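Civil Engineering Materials, Notes for Session 5
Beverley Furnival
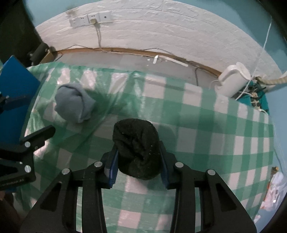
Fig. 1. Two-fingered gripper holding a bundled black cloth.

Reading test claims with some doubt

The Kilton footbridge report says the new deck mix "exceeds 3,000 psi." Exceeds it when? A cylinder broken at 28 days tells you about that cylinder, cured in a tank by people who wanted it to pass. The deck was placed in April, on a slope, with wind. I would want cores.

Look next at the scatter. Hosden reports one average from 3 cylinders and no range. If one broke 700 psi below the others, the average hides it. Ask for the single results, and ask who threw out the "bad" ones.

Then the Fluruvbridge sensors. The vendor's slides call this a "smart structure." What we have is strain gauges on two girders and a web page. Gauges drift – so do their readings on a sunny afternoon with no traffic at all. Without a temperature record beside the strain record, I don't know what the plot means, and I doubt the vendor does.

The Gondal retrofit is better. They loaded the span before and after, same trucks, same positions. Still only one span.

For next time: pick one claim from the Kilton report and write down what evidence would change your mind. One page. "More testing" is not an answer – say which test, where, and at what age.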